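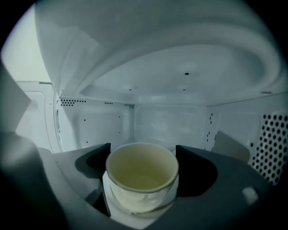
How long should you heat a drink in a microwave?

For one ordinary cup, start with 74 seconds on full power, stir, and go on in short bursts until it's as warm as you like it. The exact time depends on your oven, your cup and how much is in it.

Chapter 6
Warming Things Up

I started with that question as it's the one my students ask me in January, when the classroom at Stirkdale is freezing and everyone has brought something in a cup. I used to answer it by waving my hand and saying "oh, a minute or so". Then Mohcine Tahiri, who taught the evening group before me, left me his notebook, and I found he had been timing cups of green tea for years (he really had, pages and pages of it!). A good deal of this chapter comes out of that notebook.

By now you've met conduction, in Chapter 4, and convection, in Chapter 5. A pan on a hob uses both. The hob warms the metal, the metal warms the bottom of the soup and the soup moves about and shares the heat round. A microwave oven goes about things differently. The waves pass through the wall of a cup and are soaked up mostly by the drink, so the warming begins in the liquid and the cup catches up later. That's the big idea of the chapter and I'll keep coming back to it.

Cups themselves are worth a bit of attention. Plain white ceramic is what I use at home, and it does nicely. Some glazes and some clays soak up the waves too, and then you get a handle you can't hold and tea that's barely warm. Anything with a gold or silver line round the rim stays in the cupboard. If you aren't sure about a cup, look underneath for the maker's mark before you do anything else.

Let's put some numbers in. Say we have 416 grams of water, a big mug's worth, and we want it 20 degrees warmer. Each gram needs 4.2 joules for each degree, so we multiply the three together and get 34,944 joules. If 400 joules a second reach the water, that takes a little over 87 seconds. Your kitchen will give you a different answer, and in Section 6.3 we'll work out where the rest of the energy has gone. Don't skip the stirring when you try it, or your thermometer will tell you fibs.

One warning before the practical work. Very smooth, clean cups can let water get hotter than its boiling point without a bubble showing, and it can then boil up all at once when you knock it or drop a spoon in. Keep your times short. Leave the cup standing for a while before you lift it out, and use a cloth.

What you'll need for Section 6.1
Two cups of the same size and make
A kitchen thermometer
A measuring jug and a wooden spoon
Cold tap water
The results table from the back of the book

Work in pairs if you can, with one of you reading the thermometer and the other writing. Hajar Alaoui's group did it with weak green tea in place of water and their figures are printed next to mine in Table 6.2, so you can see whether it made any difference.

6.1 Two cups, one oven

Fill both cups to the same level and write down the starting temperature of each.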